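The Left Wrist

The call sheet said Arnum 572, left gripper, intermittent. The technician had driven out from the Golico depot in Pidosley with two spare wrist cables and a bag of pads, and by the time she had her boots off at the door she had decided it was the cable.

The customer let her in and went back to the kitchen. The machine was in the bedroom at the end of the hall. She read the log on her tablet before she touched anything. The left gripper had let go three times in March, each time at the end of a reach, and each time the force reading had gone to zero first and come back afterward. The last tech had set the grip limit down to 85 percent and closed the ticket.

She put the limit back where it belonged. Then she shut the machine down, opened the wrist cover and found the connector. It was a Ghauri, the old style with the short latch. It felt seated, but when she turned the wrist all the way over, the cable went tight and the latch lifted a hair. Whoever had routed it had saved himself a clip.

She took the cable out and ran a new one with slack in it. She put in the clip. She wiped the pads on both hands and checked them for splits, then closed the cover and started the machine up again. While it ran its joint check she sat on the hall floor and ate half a sandwich.

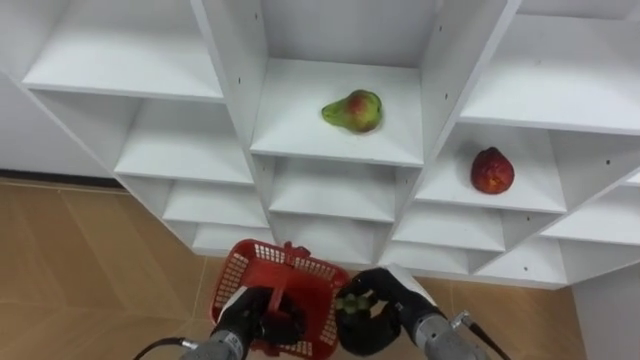

The force reading was what she watched first. It climbed when the left hand closed and it held. She ran the shelf routine at half speed, standing back by the door with the stop button in her hand. The left gripper had the red basket by its handle, and the right one was shut on something small and green, close beside it. The pear was still on its shelf. She stopped the routine there and tilted the left wrist with the jog keys, a little at a time, out to the angle where the log said it would drop. The number on the tablet moved and settled. She brought the wrist back and did it again.

"Is it fixed?" the customer asked from the hall.

"I'm still looking at it."

"The other one said it was fixed."

She wrote down the two readings. They matched closely enough. She asked if it had ever dropped anything with the right hand, and the customer thought about it and said no, just the left, and once it was eggs.

She cleared the shelves and ran the long hold. It was the dull part of the job. The arm hung at its side with the basket and the machine stood there, and the tablet took a reading every second and drew a line.
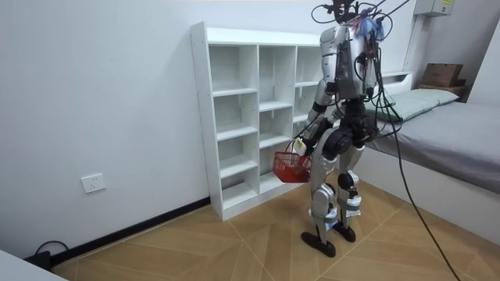
The long hold, left arm down, basket by the handle.

The line stayed flat. She filled in the part number for the cable and then, in the notes, she wrote that the clip had been missing and that the grip limit should be left alone. She photographed the connector for the depot. When the timer ran out she took the basket, powered the machine down, and went to ask the customer where it was supposed to go.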